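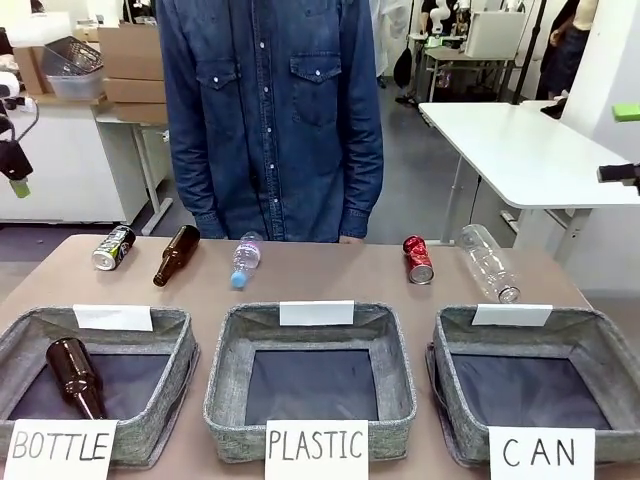
수신: Laltetti 기금 사업관리팀
제목: Clerer 분류 키트 도입 검토, 7월 진척 보고
작성: Zofia Marciniak

1. 요약

지난 보고서에서 "다음 달이면 로봇이 분리수거를 한다"고 썼던 문장을 먼저 정정합니다. 이번 달에도 분리수거는 주로 사람이 했습니다. 다만 사람이 하는 방식은 눈에 띄게 체계적으로 바뀌었고, 그 과정을 기록한 시연 데이터가 201건 쌓였습니다. 계획서에 적은 목표치를 한 건 넘겼습니다. 한 건이지만 넘긴 것은 넘긴 것이므로 굵은 글씨로 읽어 주시면 감사하겠습니다.

검토 대상은 공급사 Sowa가 내놓은 Clerer 키트입니다. 그리퍼와 손목 카메라, 녹화 소프트웨어, 그리고 사용 설명서로 구성됩니다. 설명서는 아주 친절한데, 친절한 부분이 대부분 상자를 여는 방법에 관한 것입니다.

2. 진행 내용

작업은 캔, 유리병, 페트병을 회색 천 수거함 세 개에 나누어 넣는 것입니다. 사람이 먼저 시연하고, 같은 배치로 로봇 동작을 맞춰 봅니다. 품목은 일부러 고르지 않게 섞었습니다. 멀쩡한 것만 올려놓으면 결과는 훌륭해지는데, 현장의 쓰레기통은 그런 배려를 해 주지 않습니다.

표지는 인쇄한 것과 손으로 쓴 것을 함께 씁니다. 예산서의 "표지 체계 구축" 항목이 바로 이것입니다. 집행액이 왜 그렇게 적은지 문의하셨는데, 종이와 펜이 생각보다 저렴했습니다. 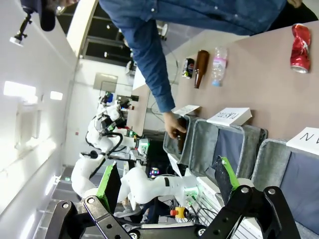

사진 1. 사람 시연. 갈색 유리병을 병목부터 수거함에 넣는 동작.

손목 카메라는 키트에서 가장 만족스러운 부품입니다. 작업대와 수거함이 한 화면에 들어오고, 그리퍼 손가락 안쪽의 초록색 패드가 보여서 벌어진 정도를 나중에 확인하기도 편합니다. 단점은 화면 방향입니다. 손목이 돌아가면 세상도 같이 돌아갑니다. 설명서에는 "사용자가 곧 익숙해진다"고 되어 있고, 우리 팀은 익숙해지는 대신 고개를 기울이고 검수하는 쪽을 택했습니다. 영상 회전 기능은 Sowa에 요청해 두었습니다.

녹화 소프트웨어 Nurnine은 평가가 갈립니다. 저장은 안정적입니다. 품목 이름을 붙이는 화면은 그렇지 않아서, 한 건에 이름을 붙이는 데 처음에는 10분이 걸렸습니다. 단축키를 찾아낸 뒤에는 4분입니다. 단축키 목록은 설명서 부록의 부록에 있었습니다.

3. 로봇 시험 결과

같은 품목으로 로봇 단독 시험을 40회 했습니다. 캔은 대체로 잘 집습니다. 찌그러진 캔은 더 잘 집는데, 굴러가지 않는 덕분으로 보고 있습니다. 유리병은 몸통을 잡으면 무난하고 병목을 잡으면 각도가 틀어집니다. 페트병이 가장 어렵습니다. 투명한 데다 가벼워서, 카메라가 못 찾거나 찾은 다음 밀어 버립니다. 로봇이 빈 공간을 매우 신중하게 집어 올린 사례도 있었고, 집계에서는 실패로 처리했습니다.

품목별 성공률은 별첨 표에 넣었습니다. 평균만 보시면 기분이 조금 나아지실 테고, 페트병 행은 나중에 보시기를 권합니다. 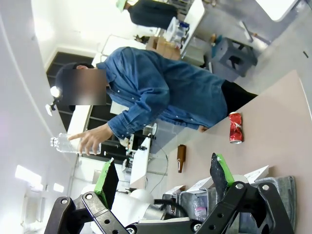

사진 2. 투명 페트병을 손에 든 모습. 작업대 위에는 찌그러진 빨간 캔과 갈색 유리병.

4. 문제점과 조치

페트병 인식: 라벨이 없는 투명 병을 시연에 더 넣고 있습니다. 조명 위치를 바꾸는 안도 시험할 예정이나, 천장 조명은 건물 관리 부서 소관이라 협의 중입니다. 협의는 로봇보다 느립니다.

수거함: 천 재질이라 그리퍼가 가장자리를 건드리면 살짝 밀립니다. 바닥에 고정판을 대기로 했습니다. 키트 옵션에 전용 고정판이 있지만 가격을 확인한 뒤 직접 만들기로 의견이 모였습니다.

교육: 신규 인원은 반나절이면 녹화를 시작할 수 있습니다. 녹화 종료 버튼까지 누르게 하려면 하루를 잡아야 합니다.

5. 다음 기간 계획

페트병 시연 보강, 고정판 부착, 로봇 단독 시험 재실시 순서로 진행합니다. 품목 배치는 이번과 같게 유지해 결과를 비교할 수 있게 하겠습니다. 키트 정식 구매 여부는 재시험 결과를 첨부해 다시 의견을 드리겠으며, 현재로서는 대여 기간 연장을 요청드립니다. 연장 신청서는 별도 파일로 보냈고, 서명란은 두 번째 쪽에 있습니다.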